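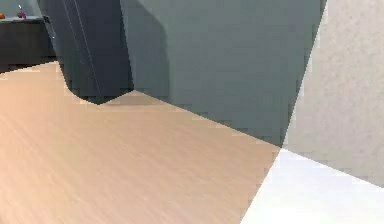 Toltitz rental search app – review after one apartment hunt

I used the Toltitz app for most of October while looking for a two-bedroom place in Clirnham. I had been using the property pages in the local paper and a couple of agency sites before that. The app is free to search. The paid version is $5 a month and adds saved routes and faster alerts, and I paid for 2 months.

Searching is simple. You set the rent, the bedrooms and the area, and the results show up on a map with a list next to it. My first search brought up 193 listings, which was too many, so I drew a line around the streets I wanted and that cut it down to something I could read through in an evening. The drawing tool is a bit fiddly on a phone. On a laptop it works fine.

The bus layer is the best part. Turn it on and every stop appears with its route numbers, and each listing gives a walking time to the nearest one. I checked a few of these on foot. Most were right to within a minute or so. One building off Trendholm Road was listed as a four-minute walk and took me around 11, as the app had me going through a gate that is locked after 6 p.m.

Floor plans are hit or miss. The Hauksdóttir agency puts one on nearly everything, with room sizes in feet. Private landlords mostly don't, and you can't filter for listings that have one. I would have used that filter every day.

Alerts on the free version came the next morning. On the paid version they came within the hour, and I got to see one place that way before it was gone. I also got alerts for apartments that were already rented – the "still available" label depends on the landlord updating it, and plenty of them don't. Call before you drive over.

Other things I noted:

The parking filter treats street parking and a reserved space as the same thing.

Pet rules are shown near the top of the listing, where they should be.

Canceling took two screens and I wasn't charged again.

Four stars out of five. I'd pay for it again for the next move, but only while looking.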